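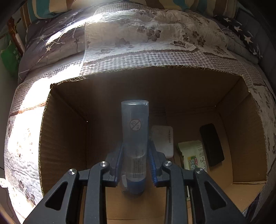

The Sixth Pair of Pads

Laine Paju wrote the numbers on masking tape and stuck the tape to the wall, because the notebook was under the box.

Pads, version 6. Blue, ridged. Ridge direction: see drawing.

Version 5 had been smooth and had let the bottle creep. She had measured the creep at 12 millimeters over one minute, which was enough to fail the test and too little to be interesting. She had ordered new pivot screws from Szabo at the same time, on the theory that if two things were wrong she would rather not know which.

The bench was in the shared workshop on Prillen Street, and the workshop closed at six. The bed did not close. She worked on the bed.

"Is it holding?" said Elīna Ozoliņš, on the phone.

"It's in contact."

"That's a different word."

"Yes."

Elīna had written the control code, which was called Trirex for reasons she had declined to document. It logged jaw position and nothing else. The log for the evening stood at 1,599 lines. Laine scrolled through them. The left jaw and the right jaw agreed with each other to the last digit, as they should with a common linkage.

"Half height," Laine said. "Same as before. I don't want to change the grip point and the pads in one run."

"You changed the screws and the pads in one run."

Laine looked at the tape on the wall. She wrote: Screws also.

She squeezed. The pads took up the slack and the plastic gave slightly under them. She held the position and read the time off the laptop. At thirty seconds she shifted her wrist. At 66 seconds her thumb began to shake, and she let go.

"Well?" said Elīna.

"My hand failed first."

"Can you log that?"

"There's no field for it."

A key clicked at the other end, then several more.

"There is now," Elīna said. "Run it again."

Laine tore off a fresh strip of tape and wrote the start time on it.

Contact: Rurnano Stories, submissions and reprints | © Rurnano Stories | Back to top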